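Last updated: April

Sorting out the tea (and keeping it sorted)

I drink a frankly silly amount of tea, and for years the tea cupboard was the worst bit of my kitchen. Half-finished packets folded over and held with a peg, three lots of peppermint on the go, and a drift of stray bags at the back that had lost their labels and smelled of everything at once. If yours is like that, make yourself a brew from whatever is nearest and read on.

Start by getting everything out. All of it, including the posh tin somebody gave you two Christmases ago. I did mine on the worktop at seven in the morning before anyone else was up, which I'd recommend, as you won't have to defend your choices to the rest of the house. Put the same sorts together and have a good sniff of each pile. Tea doesn't really go off in a nasty way if it's been kept dry, but it does go flat, and flat camomile tastes like warm hay. Anything with no smell left went in the compost (check the bags first, lots of them have plastic in, so I tear them open and only tip out the leaves).

My friend Odette Besson keeps hers in the original cardboard, in a row like library books, and it works beautifully for her because she only has four kinds. I have a lot more than that! I tried jam jars first. They look lovely on a shelf but light gets in, and you can never get your hand to the bottom of a tall one. If you do use jars, keep them in a dark cupboard and go for the squat ones with a wide neck.

A word about smells, as I learned this the hard way. Tea soaks up whatever it lives next to. Mine used to share a shelf with the curry powder and the garlic granules, and I had a whole box of Earl Grey that tasted faintly of bhuna. Move the spices to the other side of the kitchen if you possibly can. Strong teas do it to each other too, so anything minty or smoky should stay in its own wrappers or go in a tin with a tight lid. The shelf over the kettle is a bad spot as well, with all that steam going up. I know it's handy. Move it anyway.

For loose leaf I buy 200 g at a time and no more. I once bought 700 g of a very nice Assam from Perrin, a little shop near my sister's, because it was cheaper by weight, and the last third of it was like drinking cardboard. Write the month you opened it on a bit of masking tape and stick it on the bottom of the tin. I forget to do this about half the time.

If you're cleaning up an old wooden box or caddy, don't soak it. A barely damp cloth, then a dry one, then leave it open overnight somewhere airy. For a musty one, a saucer of bicarb inside for 2 days does wonders. Fill it with tea only when you can't smell anything but wood. And don't be tempted by furniture polish on the inside, you'll be drinking lavender wax until summer.

Boxes with partitions are what finally cured me, because once a section is full it's full, and I have to drink some before I'm allowed to buy more. A plain light wood one with TEA across the front and six compartments, two rows of three, is plenty for everyday bags: builder's, decaf, Earl Grey, something green, something minty in its paper sachets, and a last one for whatever I'm trying out. With no lid to fiddle with, everyone can help themselves, though I only put out what we'll get through in a week or two and top it up from the cupboard.
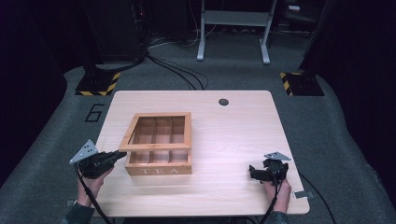 Related tips
Getting tea stains out of mugs without bleach
Odette Le Goff's way with a sticky drawer
22 uses for an empty jam jar
Descaling the kettle in a hard water area
What to do with a wobbly spice rack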